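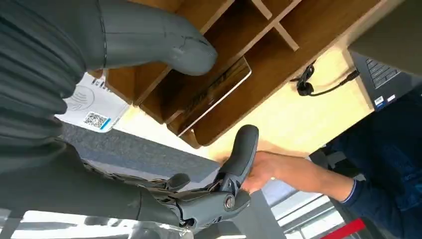

2 min read

Desks. We buy them for the top and then cover the top in cable. I paid 300 for mine and most days I see maybe half of it.

My view, and I'll keep it short: a desk organiser does nothing for you untill the cables are sorted. Pens were never the problem. Chargers are. Bricks, leads, the little coil you meant to tie properly in January.
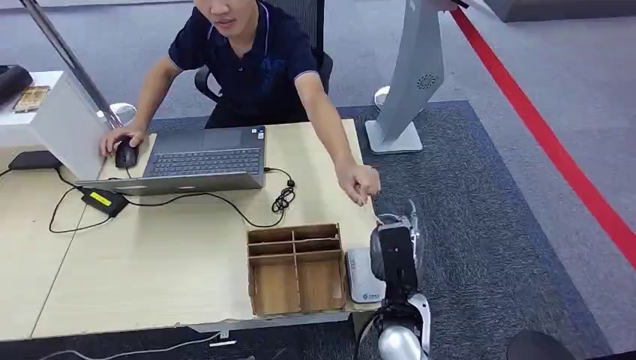

Cardboard organiser on the desk, power leads still on the top.

So, cables first. Clip them under, or run them off the back. Then cardboard is fine, realy. No need for the 30 quid bamboo one. Leave a gap for the mouse. Done.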